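Black dishes on a small riser: too many shapes for one table?
Forum: Tableware and Serving / Small Dishes

sukirance_fan
Posted 11th November

I'm putting together a set of small black serving dishes for a family dinner of 12 people. My plan was one shape for everybody, but now that I have the mixed set out I'm leaning toward using all of them, with a little gray metal riser in the middle for some of the dishes. Pictures below. I'd like opinions on the mix and on the riser. 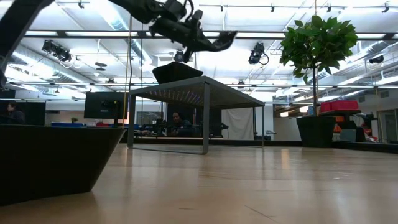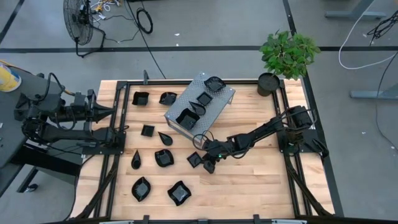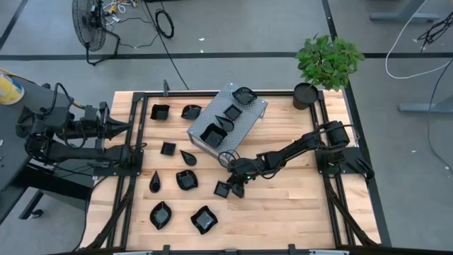 WHAT I HAVE

Squares in a couple of sizes, some with wavy edges, then leaf shapes, teardrops and rounded ones with a wavy rim. All black. The food will be pickles, olives, a bean dip, salted nuts and two sauces. The tablecloth is undecided.

Lovisa

Replies

r_hedlund
Too many shapes. I would pick the squares and the leaves and put the rest back in the cupboard. Teardrops look fine on a shelf but the narrow end is wasted space. You can't get a spoon in there.

Sawsan F.
I disagree with Roald. The teardrops are good for sauce because the narrow end gives you something to hold when you pass it. I have a white set in the same kind of shape from Flovura and those are the ones people reach for. The wavy squares are the ones I'd drop. Crumbs get into the corners.

r_hedlund
They get into the corners of any square dish.

Sawsan F.
Sure, but a plain corner you can wipe with one finger.

trygve_d
I like the mix since they're all one color. What I would change is the riser. In the second picture it's set at an angle with four dishes in a line along it, and it takes up the middle of the table. With 12 people you need that space for the main dish. Put it on a sideboard.

sukirance_fan
The sideboard is full of plates, so the riser stays on the table or goes away. Trygve, would you turn it straight?

trygve_d
Straight, yes. Lengthwise down the table. And nothing with liquid on it. Dry things up top, sauces down on the wood.

edvin.o
Lovisa's brother here. I'll be eating off these, so I get a vote. Keep the riser, keep the leaves. Last November we had everything in one big Lundgren platter and the olives rolled into the dip.

Sawsan F.
Are yours okay in the dishwasher? The shiny black ones I had before showed every water spot.

sukirance_fan
I wash them by hand and dry them right away. The big square with the flared corners shows spots the worst. You can see in the last two pictures how it picks up the light in the center.

r_hedlund
Then use that one for the bean dip and cover the bottom. My mother kept a black Latau plate for herring for the same reason.

trygve_d
White tablecloth or none?

sukirance_fan
Probably none, I like them on bare wood. For now: sauces in the teardrops, nuts and olives in the leaves, dip in the big square, riser straight down the middle with dry things only. The small squares can take pickles.

r_hedlund
Still too many shapes.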